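March, night, kitchen

Closed the ledger on the choir trip at eleven, having told my wife I would be up at nine. I had agreed to handle the money because Herman Sinaga asked me in the parking lot with his hand on my shoulder, and I am apparently a man who can be bought with a hand on the shoulder.

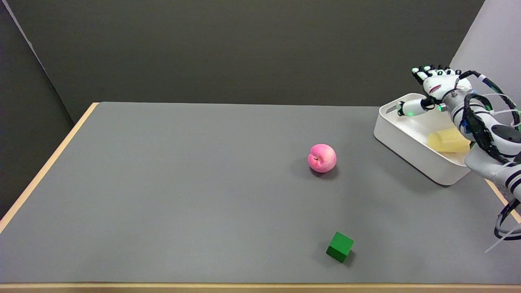 So. We are short by 962. Teguh Rahman swears he handed me an envelope after the second rehearsal. I remember him, I remember the rehearsal, I remember that the altos were flat all the way through the Rondonuwu piece. I have no memory of an envelope. I have been through the blue coat and the gray coat and both gloveboxes, and I found a parking ticket from the fall that I had told everyone I'd paid.

The bus to Ullov wants over 3,000 now. In January the same bus, with I assume the same seats, was a good deal less. I called and a young man explained fuel to me, slowly, as if I had been living in a cave. I thanked him. Why do I always thank them?

Then there is the hotel. The Hotia has us down for 1,679, breakfast included, though Herman has stayed there and says breakfast is a roll and the sight of other people's coffee. Half the basses want single rooms on account of the other half of the basses. I proposed a snoring wing. It got a laugh and then, to my horror, a motion.

Mother called in the middle of all this to ask if I was singing the solo. I said no, I was doing the arithmetic. She said that was nice too — the voice she used when I came home with the ribbon for attendance.

Tomorrow: call the Hotia about the deposit, ask Teguh what color the envelope was, pay the ticket. Also learn the second verse of the Gultden, which I've been mouthing for weeks while standing behind someone tall.

Rain again. Left the porch light on for no reason and went back down to turn it off.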